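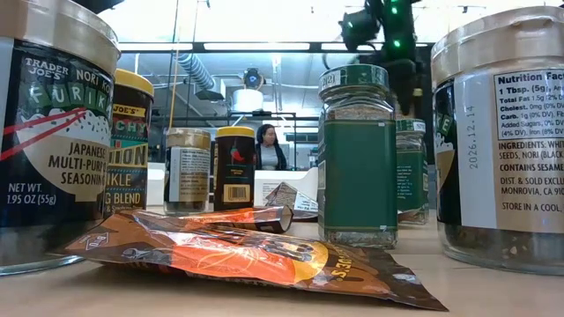 Posted by Sem Wuyts in Kitchen Stuff | May | 10 comments

So I have finally dealt with the spices. If you've been reading this blog for any length of time you know I've been promising to deal with the spices for ages, and every time I ended up making soup and writing about the soup. Well, no soup today! Just jars, and a lot of opinions about jars.

The trigger was dinner. Kristof Van Damme was over (he brought the good bread from Timmermans, thank you Kristof) and I was making rice bowls, very simple, fried egg, cucumber, whatever was left in the fridge. I said "grab the furikake, would you" and he opened the cabinet over the stove and just stood there. Then he started handing me things. Cumin. Another cumin. A third cumin with a different lid. By the time the furikake surfaced the eggs had gone rubbery and we'd both seen a side of that cabinet I'd rather keep private.

Next morning I started pulling things out and putting them on the table in batches. I highly recommend the table, by the way. I've tried sorting inside the cabinet before and all you do is shuffle the same jars from left to right and feel busy.

First batch was what I call the sprinkles. These are the things you put on food once it's already cooked, and they're the ones I reach for most, so why were they living in the back behind the baking powder? The Nori Komi Furikake from Trader Joe's is the queen of this group. Rice, obviously, but also eggs, popcorn, avocado, cold noodles, a baked potato with too much butter. I've put it on buttered toast at eleven at night and I'd do it again. The jar is a nice tall one too, and it says "Japanese multi-purpose seasoning" on the label, which I have taken as a personal challenge.

Then the Crunchy Chili Onion one, also Trader Joe's, with the yellow lid. I was slow to come around to it. I already had chili crisp in the fridge, the oily kind, and I figured a dry version would be a sad cousin. But it doesn't drip! You can put it on a salad and it stays where you put it. It's very good on mac and cheese, and Kristof puts it on cottage cheese, which I refused to try for months and now eat for lunch more often than I'd like to admit.

After that it got harder, as I have a numbering system. Had a numbering system. A few winters ago I got the idea to put little white number stickers on the lids of all my herb and spice jars and keep a matching list in a notebook, so I could look up what each one was and when I bought it. I was so pleased with myself. I bought a sheet of stickers from Clemero, sat down with a pot of tea and numbered away, and I didn't even start at one, I started in the middle because I was saving the low numbers for "the important ones." No, I don't know what I meant by that either.

The notebook went missing when we repainted the kitchen. So now I've got green-lidded jars with numbers on top that mean nothing to any living person, and I have to open every one and smell it like a detective.

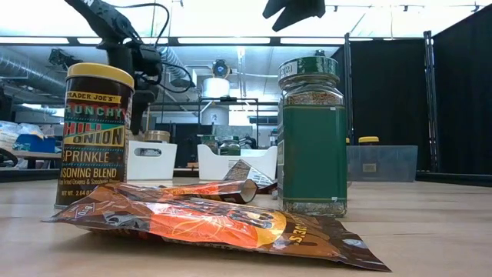 Smelling them is the fun part, though. I unscrewed every lid, gave each one a good sniff and sorted them into yes, no and "hmm." Yes means I could name it with my eyes shut. No means it smelled like the inside of an envelope. Hmm was the biggest pile by far, mostly dried green things that could have been an Italian mix or could have been something I once bought for a turkey. My rule for hmm is that it gets one chance in a pot of beans, and if the beans don't taste any different, out it goes.

I emptied the no pile and kept the glass. The square-shouldered jars are worth saving even when what's inside isn't, they line up so nicely and don't roll around in the drawer. Labels come off after a soak in warm water with a bit of dish soap, and for the sticky stuff left behind I use cooking oil and an old rag. Let them dry overnight with the lids off before you refill them. I skipped that once with some paprika and ended up with a brick.

A word about snack bags, which I also found in the spice cabinet, don't judge me. I save the ones with nice colors. They flatten well under a heavy cookbook, and my niece cuts them up for her collages, so I keep a stack going for her. The trouble is that they drift. You put one down next to the pepper and a month later the pepper has moved out. They've got their own drawer now, along with the rubber bands and the birthday candles.

As for where it all went: the sprinkles are on the counter next to the stove, on a small round tray from Movetti that I've had forever and never found a use for. It's a little greasy over there, I know, but they get used up so fast I'm not going to worry about it. The cooking spices are in the shallow drawer, lying down. The baking ones (cinnamon, nutmeg, cardamom, the cloves I use once a year) went up on the high shelf in an old Tonach biscuit tin.

And I threw out two of the cumins. I kept the freshest and wrote CUMIN on the lid in black marker, in big letters, no number.

I'm still looking for that notebook, so if any of you have lived through a lost-list situation and found a clever way out of it, please tell me in the comments. Next up is the tea shelf, once I've worked up the courage, and Kristof has asked to be invited only after it's finished.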